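Halurport Kitchen Notes
Home | Recipes | Galleries | About | Contact

We use cookies to remember which pages you have visited. Carry on reading if that's fine with you. OK | More information

Print this page | E-mail this page

Steamed Buns, an Electric Steamer and One White Plate

I own more kitchen equipment than I have kitchen, and most of it lives in the hall closet with the vacuum cleaner and a fondue set still in its tape. The electric steamer has avoided this fate for two years now. It has a cord, a dial and a lid, and it asks for nothing else except water, which I have forgotten to give it more than once.

This gallery is about plain steamed buns. The filled kind get all the attention, and I understand that, having eaten my share of them standing up outside a shop in Rirville. But the plain bun is what you want with soup, or with leftover braised anything, or at four in the afternoon when dinner is an unreasonable distance away. It is bread with the ambition removed. I mean that as praise.

If you came for the recipe, it's a short one. Mix 300 grams of all-purpose flour with a teaspoon of instant yeast, a spoonful of sugar and enough lukewarm water to make a dough that stops sticking to you. Knead it until it's smooth, or until you are bored, then knead it a little more. Let it rise under a towel, knock the air out, shape it into balls and let them sit until they look puffy and slightly pleased with themselves. Steam for 15 minutes or so and leave the lid shut the whole time.

On to the pictures.

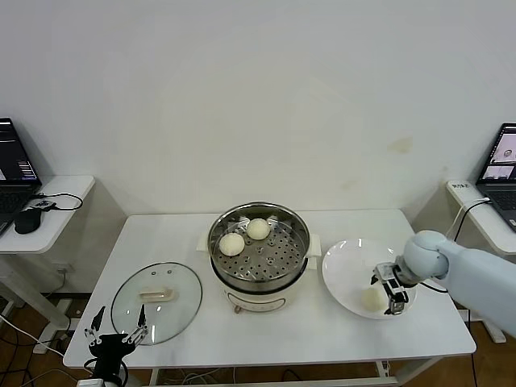 Two in the basket, one on the plate. The tops have a few fine wrinkles, as mine usually do.

About those wrinkles. There are whole schools of thought on how to prevent them. One says you must turn the heat off and wait five minutes before lifting the lid. Another says to wrap the lid in a dish towel so it can't drip. A third says you let the dough rise too long and should reflect on that. I have tried all of these, sometimes together, and I get a smooth bun when the bun feels like it. They taste the same either way, and anyone at your table who brings up the surface of a bun can be handed the dishes.

A word on spacing while we're looking into the basket. Buns grow, and they grow sideways first. Two that start out as polite neighbors can finish as a single large bun with a crease in it. I leave more room than looks sensible and steam in batches, which means the first batch is cooling while the last one is still going in. You could buy a second tier. I did, and it's in the closet with the fondue set.

Small squares of parchment under each bun will save you some scraping. I run out of parchment about every third time and oil the metal, and that works well enough if you remember to do it before the dough goes down. Cabbage leaves are also good, and then you have a cabbage to deal with.

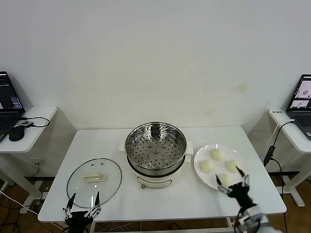

Four on the plate and a good look at the bottom of the basket, with its rings of little holes.

I would like to say something about cleaning those holes, and what I would like to say is don't wait. Dough that has set in a perforation is a building material. Soak the basket while you eat, go over it with an old toothbrush, and hold it up to the window when you're done. There will be one hole you missed. There are people on the Draltadico message board who have strong feelings about vinegar for the base, and their longest thread on the subject has over 4,000 replies, so I'll leave that to them.

The lid is glass, and goes flat on the table as soon as it comes off. I used to prop mine against the wall like a painting. My current lid is the second lid, and I paid nearly as much for it as I did for the steamer. Tip it away from you as you lift, too. The steam has been waiting in there for a while and it comes out toward whoever is nearest.

As for the plate, I use a plain white one with a wide rim, left over from a set of Halliday dinnerware that has been shrinking since I moved. Any plate does the job. Just don't stack the buns while they're hot, or the undersides go gummy. Give each one its own patch and let it cool for a bit. If you have to pile them up, put a cloth on the plate first.
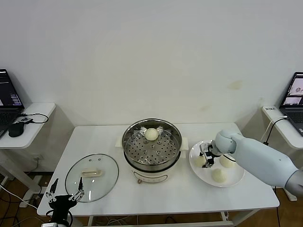 Keeping and Reheating

Cold buns go firm, and then they go very firm. They keep a couple of days in a sealed container in the fridge and a month or two in the freezer, laid out flat until solid and then bagged.

To bring one back, put it straight in the steamer from frozen and give it eight to ten minutes. The microwave also works if you wrap the bun in a damp paper towel and give it 20 seconds. Go past that and it will be soft for as long as it takes to sit down, after which you could resole a shoe with it.

Stale ones can be sliced and fried in butter with a little salt. I make extra so that this can happen, usually in October, when it starts being dark at breakfast and fried bread seems like a reasonable response.

Print this page | E-mail this page

Get new galleries by e-mail - sign up for the Halurport Kitchen Notes newsletter. Unsubscribe whenever you like.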